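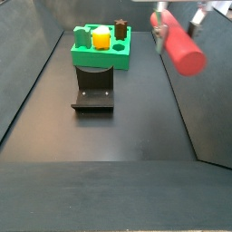
Peg cell, red cylinder faults, March 2021

Wenche Blomqvist asked for this to be written up before we touch the gripper settings again. Arm on the Voton controller, fingers as fitted in February, job file 1618.

Fault code is 3333, "object lost". It comes up at two points in the job, once on the lift out of the black holder and once on the way across to the green block. I had them down as one fault until I read through the log. On the lift the grip force never gets to the setpoint of 42. On the way across it gets there and then drops.
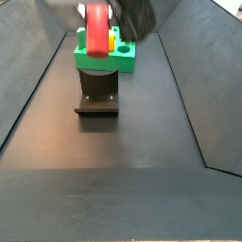

The approach height over the block is set in the job file and I have not changed it. I checked it against the drawing from Magnusson, and the drawing has the block 20 mm further back than the file does. With the red peg hanging upright, the round hole towards the right of the block is the one I would measure from, as it is clear of the other pegs. Not done yet. If the offset is real the arm has been correcting sideways at the worst moment, with the peg low and close to its neighbours.

Lift out of the holder

Fingers come down, close, report closed, and the force reading stays low. Pads need looking at under the lens. Aka pads, old stock. Wenche Berge thinks they have gone hard. Spare set is in the Climemlow drawer.

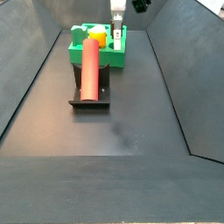

Stop and recovery

This is the part I am less happy about. After 3333 the arm should hold position and wait for a reset. The log has it opening the fingers first and then holding. With a peg that is a nuisance, with anything heavier it is a safety matter. Until it is sorted: no hands inside the walls with the drive enabled, reset from the panel only, and run at reduced speed.

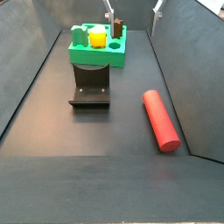 To do

Change the pads, both fingers.
Measure block position and correct 1618.
Find where the open command is called in the fault routine. Berge has the old version to compare.
Ask Voton if hold on fault is a parameter or has to be written in.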